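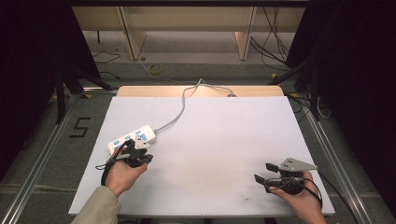
Cords, again (sorry, but you kept writing in)

When I put a few lines in the August newsletter about the drawer where I keep my extension cords, I figured three people would read it and two of them would be related to me. Instead I got 56 replies! So many of you have a drawer, or a box, or one of those big blue shopping bags hanging off a nail in the garage, and so many of you would like it to stop being a knot. So I gave up most of a week to power strips and cords, and I had a lovely time, and I'm not a bit embarrassed about it.

Let's start with the strip itself. I've come around to giving a power strip its own spot on a flat white board. For years mine lived on the carpet behind the desk, where it collected dog hair and one earring, and every time I vacuumed I shoved it a little farther under the radiator. On a board I can see it. I can get at both ends. If I need to clean, I pick up the board and the whole business comes with it (unplug it at the wall first, please).

The cord is the part I kept getting wrong. I used to pull it tight and straight to the outlet because it looked tidy, and then the plug would sag halfway out whenever somebody kicked it. Now I let it run in a big easy curve, up and away, with a bit of slack at the plug end. It looks lazier and it behaves so much better. My old strip from Hodberg has a stiff cord that remembers every fold it ever had, so I laid it out flat overnight with a cookbook at each end, and by breakfast it was mostly cured. Mostly.

A few of you asked about color. I like a white strip on a white board and I know that's boring, but I like a bit of color in the sockets, blue for instance, so you can find the thing when you're on your knees under a table with your reading glasses upstairs. The catalog from Falatari has them in a green that's almost too cheerful, and I may yet give in.
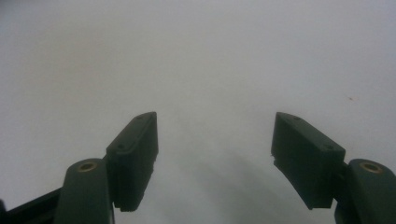

Can I plug one power strip into another if the first one is full?

Please don't. Use a single strip with more sockets, or plug the second one into a different wall outlet, and keep heaters off strips altogether.

That one came in more than any other, by the way, and I used to do it myself, so no scolding. I had a lamp on a strip on a strip behind the couch for years, and when I finally pulled the couch out I had a good long think about my choices.

Now, storage. I tried three ways of putting cords away and I have opinions. The first was winding them around my elbow, the way my whole family does it, and it twists them up something awful. The second was those little plastic clips from Nevent, 20 to a bag, which are fine for phone chargers and far too small for anything with a proper plug on it. The third was a loose loop with a soft strap around the middle – and that's the winner in my house.
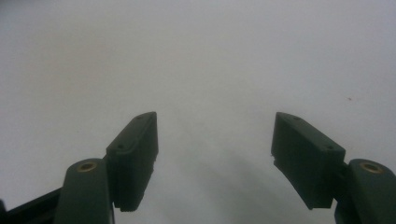
The trick with the loops is to make them all the same size and let each one fall where it wants to. If the cord fights you, turn your wrist a half turn on every other loop and it calms right down. I hang mine by the strap on pegs inside the closet door, longest on the left, and I've written the length on a bit of tape near the plug so I'm not dragging out the monster one just to reach the Christmas tree.

The pegs are the Sasaki ones I mentioned last time. They do come loose if you hang two heavy cords on one, so don't get greedy.

Next time it's the junk drawer proper, batteries and all. Send me your worst ones!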